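Clamberg Dry-Erase Tabletop, white, 48 inch

In stock. Ships flat, legs in a second box. Sometimes the two boxes land a day apart, dont panic.

White writing surface, full top, edge to edge. Fits the Clamberg fixed frame and the Kerkness folding frame. Does not fit the old Kerkness tilt frame, please stop ordering it for that one.

Size: 48 in. long, 30 in. deep
Load: 300 lb spread evenly, less on the folding frame
Color: white only. Gray is discontinued
Hardware: eight screws, one hex key, four felt pads
Part no. 231 top only, 700 top with fixed frame

Good for: homework tables, sewing layout, tutoring, planning, sorting parts, garage benches if you're not too rough. Write on it, wipe it off.

Not for: hot pans, soldering, box cutters. A cutting mat goes on first or the warranty is gone.

Markers. Use low-odor dry erase. Cheap ones ghost, reds worst. Anything left up longer than a week needs the spray. Permanent marker: scribble over it with dry erase, wipe while it's still wet, repeat.

Cleaning. Soft cloth daily. Smudges build up in the spots where people work most, so once a week go over the whole top with a damp microfiber and dry it right after. No scouring pads, no powder cleaner, no acetone. Gondari board spray is fine, so is plain rubbing alcohol on a rag.

Assembly. Top face down on a blanket. Start all the screws by hand before you tighten any. Twenty minutes, two people is easier.
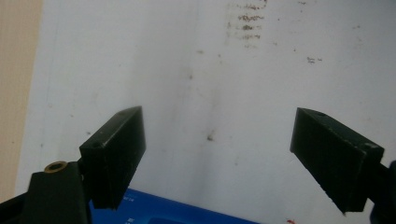
Consuelo Villaseñor wrote in to say hers ghosted by October even with the good markers, and that alcohol took off everything but one green line. She'd buy it again but wishes it came with a spare set of pads.

Pads are sold separately now, pack of four, see Accessories.

Returns: 30 days, unused, original box. Scratched tops can't come back. Freight damage, call before you sign for it. Ask for Araceli Chávez at the Trujillo warehouse, mornings are best, she can usualy get a replacement out the same day.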